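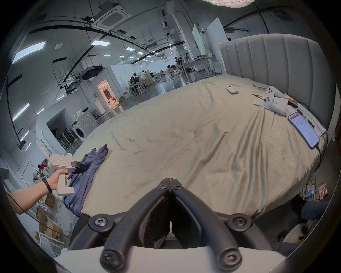

Section 3: Making Up the Bed and Setting the Timer

Okay, the blanket is out of the bag and you've found the controller, so now we get to the fun bit. I've set up the Dellton heated underblanket more times than I can count (mine, my sister's, both guest beds at the Wosley house) and I still follow these steps in order. It goes faster that way, trust me!

Before you start

You'll need the underblanket, the controller, a fitted sheet and a free wall outlet. Please don't use an extension cord. If the bed has a tall headboard, pull it out from the wall a little so you can get your arm down behind it.

Caution: Do not plug anything in until step 7. Never use the blanket folded, bunched up or damp.

1. Strip the bed right down to the mattress. If you have a mattress pad, take that off too - it goes back on later, but only if it's a thin one.

2. Lay the underblanket on the mattress with the printed side up. The cord socket goes at the pillow end, on whichever side you sleep.

3. Pull the elastic straps under the four corners. I do the two pillow corners first and then walk around to the foot. The straps are snug on a deep mattress, so lift the corner with your knee if you have to.

4. Smooth the whole thing out with the flat of your hand, from the middle to the sides. You're feeling for ridges. The wires inside are thin and they don't like being creased, so take your time here.

5. Put the fitted sheet on over the top and smooth it again. Any cotton or cotton blend sheet is fine. I'd skip the very thick flannel ones, as you'll be waiting forever to feel any warmth.

6. Clear everything off the bed. Clothes, pajamas, the laundry you were going to fold, all of it. A pile of stuff traps heat in one spot, and the safety cutoff will trip and leave you with a cold bed.
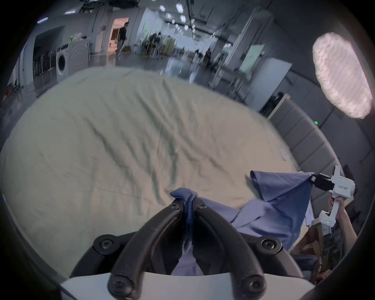 7. Push the controller plug into the socket until it clicks, then plug the other end into the wall. The light comes on amber for a moment and then turns green. If it stays amber, unplug both ends and go back to step 3.

8. Set the heat. Low is plenty for most nights. I use High for preheating only, and it takes around 8 minutes before I can feel it through the sheet.

9. Set the timer by holding down the clock button. The longest setting is 360 minutes and it shuts itself off after that, so you can't leave it running all weekend by accident (ask me how I know I needed that).

Note: If the display shows 701, the plug isn't seated all the way. Push it in again until you hear the click. If the code comes back, stop using the blanket and send it in to the Prarthorpe service desk.

Washing it

You can wash the blanket, yes, in the machine! Take the controller off first. Cold water, gentle cycle, mild soap, no bleach. Hang it over two lines so the weight is spread out, and give it a full day or longer in humid weather. Pauline Horrocks on our test team dries hers over the shower rail and that works too.

Caution: No dryer, no iron, no dry cleaning, and no safety pins anywhere near it.

Putting it away for the summer

I pack mine up in June. Roll it loosely, put the controller in its own pouch, and keep both on a top shelf with nothing heavy on them. Section 4 covers the dual controller for wider beds.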